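Hovard Chores: a small set of simulated handling tasks

README, last touched in February

What you have downloaded

Hello, and thank you for taking the time to open this file before the folders. Hovard Chores is a collection of simulated robot handling episodes put together by Adalberto Bragança and Odair Bittencourt, with a good deal of borrowed computer time from the workshop at Cernville. It holds 3259 episodes across 7 task families, all of them produced in simulation, and each one comes with the wrist view, the joint positions, the gripper opening and a short sentence saying what the arm was asked to do.

We started it because people kept asking us the same question at family dinners and at the shop: can these machines do the chores yet? Odair's aunt wants to know about dishes. The folks who run the packing line at Plovside want to know about small boxes that arrive every which way. We never had a good short answer, and we thought that if we laid out a range of ordinary tasks, scored them all in the same way and let people look for themselves, at least we would have a decent long answer.

So if you came here wanting a yes or a no, I'm sorry, you will have to read a bit further. There is coffee-break reading in the results section and there are fussier things below it.

The task families

Each family has its own folder. The names are plain on purpose.

tidy: pick up loose things from a surface and put them in a bin
stack: put one box on top of another and let go without knocking it over
sort: separate parts by size into two trays
turn: take hold of a puzzle cube and bring a chosen face to the top
wipe: move a cloth over a marked area
hang: place a loop over a hook
open: pull a drawer until it is clear of its stop

The turn family gets more mail than all the others together, mostly from people who wonder what a cube has to do with housework. Our thinking was that a great many chores come down to getting hold of a thing with flat sides, tilting it, and setting it down the way you meant to. A carton of milk is like that, and so is a bar of soap, and so is nearly everything Plovside ships. A cube has the advantage that you can tell at a glance which way up it is, provided the light is good enough to tell the colors apart, and we made sure that it often isn't. A fair share of the turn episodes use what we call the dusk setting, where greens go grayish and oranges go brown and a policy that learned from bright, cheerful renders tends to get into trouble.

The wrist view also comes in very close in this family. You will find steps in which the cube runs past two sides of the picture and only a few panels are there to work with, next to a pair of pale gray fingertips and a lot of dark blue nothing. We kept those steps in. A person feeling for a jar at the back of a cupboard has even less to go on, and manages.
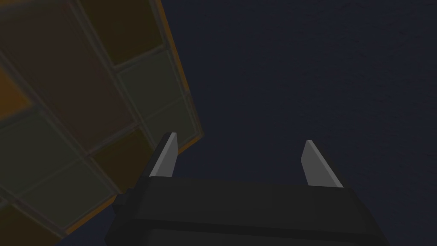

How the episodes were made

Every episode was run in our own simulator setup, which grew out of a shop-floor planning tool Odair wrote at Bittencourt, his family's machine shop, for working out where to put a parts feeder. You can still find traces of that in the code (if you meet a variable called feeder_gap, that is simply the finger opening, and we are too fond of it to rename it).

A little under half of the material comes from scripted motions and the rest from one of us steering the arm by hand with a controller. The file called source.txt in every episode folder says which kind you have. Hand-steered episodes are slower and wobblier, with more second tries, and I would ask you to keep them in your training mix even though they look worse. Adalberto is the better driver of the two of us. I think he would like that on record.

Object weights and surface friction were varied between episodes, and so was the lighting. The background was left plain in the turn and stack families. In tidy and open it changes from one episode to the next, and you should expect a drop if you train on one pair of families and test on the other.

Results so far

For each family we set aside 100 test episodes that no policy was trained on. An episode counts as done when the goal state holds for 2 seconds after the fingers let go. That last part matters more than we expected when we wrote it down. Plenty of runs look lovely right up to the release, and then the box slides off or the loop slips from the hook, and a video that stopped a moment sooner would have looked like a triumph.

In broad strokes, open and tidy go well with the baseline policy we ship. Sort goes well as long as the parts don't touch each other. Stack is middling. Turn is middling in good light and poor at dusk, and the usual failure is that the fingers close before they are on either side of the cube, so that one of them nudges a corner and sends the whole thing around. Wipe depends so heavily on how you simulate cloth that I would not put much weight on it either way. Hang is bad. We have tried for a long time to make hang less bad.

What does that say about real kitchens and real shop floors? For a line like the one at Plovside, where the boxes are all alike and somebody can come by and straighten out a jam, I would say it is getting close for some jobs. For Odair's aunt and her dishes I would say not yet, and I would want to see soap and steam and a cat in the room before changing my mind.

Please be careful with these numbers

All of this is simulation. Our fingertips are perfectly stiff, and our cubes never get scuffed or sticky. A policy that does well here has earned a try on a real arm, with the speed turned down and a hand near the stop button, and it hasn't earned any more than that. If you quote a result from this set, please say that it is simulated in the same sentence and not three pages later.

There is also no sound and no force reading at the fingertips. We know people want the second one. It is in the works, though it has been in the works for some time.

Known problems

Some sort episodes have the two trays swapped in the task sentence. The state log is right and the sentence is wrong, so go by the log.

The wrist view and the joint log are out of step by a single tick in the older wipe episodes. The loader corrects for this if you leave align set to true.

Dusk episodes are very dark on certain monitors. Before you write to us about blank pictures, please try turning up the brightness, and then by all means write to us.

Using it and getting in touch

You may use the set for research and teaching, and for tinkering at home, which is how most of this got made in the first place. If you build on it, mention Hovard Chores and link back to the project page so that others can find the fixes as we post them. Questions go to either of us through the project page. Odair reads the mail on Monday with his breakfast, and Adalberto gets to it whenever the simulator is busy and he has to wait.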